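# Rind drawer liner, cut from the roll

Washable liner for drawers, shelves and light work tables. Sold by the length, width 123 cm.

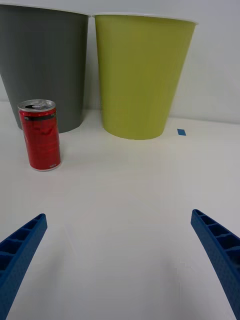 Rind is a soft liner with a smooth upper side and a lightly textured back. It holds in place by its own weight, so no glue or tape is needed, and you can take it out again when you move to another apartment. We make it in 4 colors: chalk, sand, olive and dark gray. Many customers ask us which color they should take for a white room. On a white table against a pale wall, a dark gray container and a yellow-green one next to each other both stand out clearly, and the two darker liners will do the same in a white drawer. If you prefer that the liner is not noticed, please take chalk.

**Cutting**

Lay the liner face down and draw the line with a soft pencil. A sharp knife with a metal ruler gives the best edge – scissors are also possible, but long cuts become a little wavy. Leave 2 mm free on each side, so that the corners do not lift.

**Cleaning**

Wipe with warm water and a small amount of dish soap. Please do not use the washing machine. Oil stains should be removed on the same day, especially from chalk.

**Ordering**

- Article number: 626
- Minimum length: 2 m
- Delivered rolled, in a paper sleeve
- Cut lengths cannot be returned

The liner may keep a curve from the roll. Put it flat with some books on top overnight and it will relax.

For larger quantities or a sample card with all colors, please write to Mackenzie Girard at Toditz. Orders that arrive on Sunday are cut on the next working day.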